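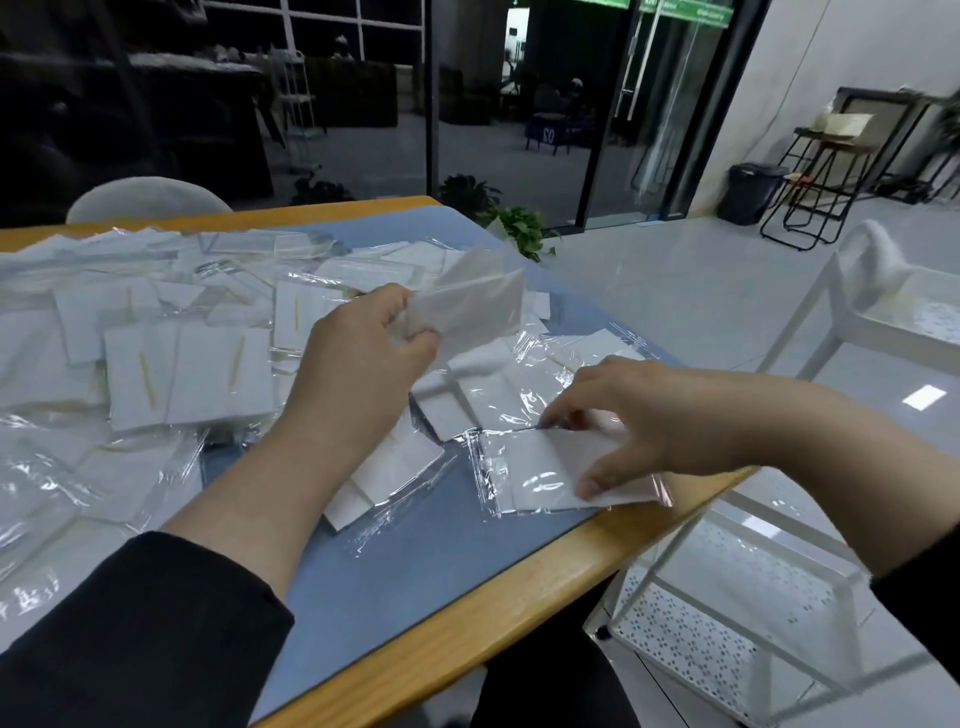 Figure 1. Sorting sealed napkin packets by hand at the table.

Handout 3: Infeed setup and daily care, napkin packet cell
Course instructor: Ivone Prado

This handout covers the Prinent cell in the Mackay training room. The cell picks single napkin packets from a tray and places them in a carton. It does not sort. Whatever goes into the tray has to be ready for picking, so the manual step in Figure 1 is part of the setup and is graded with the rest of it.

1. Preparing the packets

Tip the packets out on a table and spread them before you start. Clear film on clear film is hard to judge in a deep pile, and packets lying across each other are easily taken for one. Lift each packet near an edge and look at both sides. Set aside anything with an open seal, a torn sleeve or a toothpick poking through the film. A bag that holds something other than a napkin goes in the reject box, even if it is about the right size.

Lay the good packets flat in the tray, paper side up. Do not press them down. Trapped air is normal and the suction cup can handle it.

2. Before switching on

Check that the guard door closes and that the air valve is open. Wipe the suction cup with a dry cloth and look for cracks around the lip. A cracked cup will still pick the first few packets, then start dropping them as the crack opens. Replace it from the Drandska spare kit. Finger tight is enough.

Clean the camera window. Most missed picks last term came from a dusty window and were wrongly blamed on the program.

3. Setting the pick height

Run the arm at low speed with one packet in the tray. Bring the cup down until it touches the film, then lower it another 2 mm. Save the position. Repeat the pick in each corner of the tray. If one corner fails, level the tray first. Changing the saved height to suit one corner will spoil the others.

4. Glare

Plastic sleeves throw back the ceiling lights as white spots, and the camera may read a spot as an edge. Close the hood fully. If false edges remain, lower the exposure one step at a time, and write the old value in the log before you change it.

5. Stops and faults

Fault 43 means no vacuum after a pick. Stop the cell, open the guard, remove the packet by hand and check the cup and hose in that order. Do not reset the fault more than once without looking.

The hose is changed every December. The cup is changed when the counter reaches 3690 picks, or earlier if it is marked or stiff.

For next class: read the Oleo valve sheet and bring your log page.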